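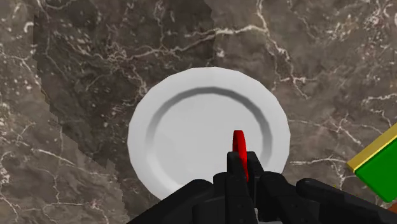
Zewditu Abera wrote to me that her lentils are always hard after one hour and she is ready to give up on them. She asked if the salt is guilty, as her mother told her. I answered her by mail, but the same question comes to me so often that I decided to write the whole method on one page.

I cook dried beans and lentils every week, and I learned it in my aunt's kitchen in Kahsay, where the water is very hard. Now I live in Tranthorpe and the water is soft, so I had to learn it a second time.

What you need

300 grams of dried beans (white, red or brown)
2000 ml of water for soaking
2000 ml of fresh water for cooking
Salt, one bay leaf, one onion cut in half
A heavy pot with a lid

Step 1. Sort the beans

Put the dry beans on a light-colored plate, a handful at a time, and move them with your finger. Small stones are easy to see this way. Take out the stones and also the beans which are broken or have wrinkled skin. It takes a few minutes. I once skipped it and paid the dentist.

Step 2. Wash and soak

Wash the beans in cold water until the water is clear. Then cover them with the soaking water and add one tablespoon of salt. Yes, salt. In my experience the skins become softer with it and they open less in the pot. Leave the bowl overnight. If your kitchen is warm, put the bowl in the refrigerator, and do not go over 24 hours, or they begin to smell sour.

Lentils do not need soaking. Wash them and go directly to step 3.

Step 3. Start the cooking

Throw away the soaking water and rinse the beans. Put them in the pot with the fresh water, the onion and the bay leaf. Bring it to a strong boil and keep it boiling for ten minutes. With red kidney beans this is not optional – they contain a substance that makes people sick, and only real boiling destroys it. For the same reason do not cook raw kidney beans in a slow cooker on the low setting.

Remove the foam with a spoon if it bothers you.

Step 4. Cook slowly

Lower the heat until you see only a small bubble here and there. Put the lid on, but leave it a little open. White beans usually want one hour to an hour and a half, chickpeas up to two hours. Brown lentils are ready in 25 or 30 minutes, and red lentils in 15, but they lose their shape, so use them for soup.

The beans must stay under the water all the time. If you have to add water, add hot water.

Step 5. Taste more than one

Take five beans from different places in the pot and eat them. If four are creamy and one is hard, the pot is not ready. When all five are soft, turn off the heat, taste the liquid for salt, and let the beans cool in it.

If they stay hard

Salt is usually not the problem. Look at these things first:

Age. Beans that stood in the cupboard for years may never become soft. I write the month on the jar, and what I buy in November I finish before the next November.

Acid. Tomato, lemon and vinegar keep the beans firm. Add them only after step 5.

Hard water. Put a quarter teaspoon of baking soda in the soaking water. Do not use more, the taste becomes like soap.

Zewditu put the tomatoes in at the beginning, so I think in her pot it was the acid.

Keeping them

In the refrigerator the beans stay good for three or four days, covered with their liquid. For the freezer, fill the boxes with beans and liquid but leave two fingers of space at the top. My sister Zinash freezes them flat in bags and breaks off a piece when she makes soup. I tried it and the bag leaked on the fish, so I stay with boxes.

The cooking liquid is good for bread dough too, in place of the water. Use a little less salt in the dough then.

Saron Wolde
Last changed 2026-08-17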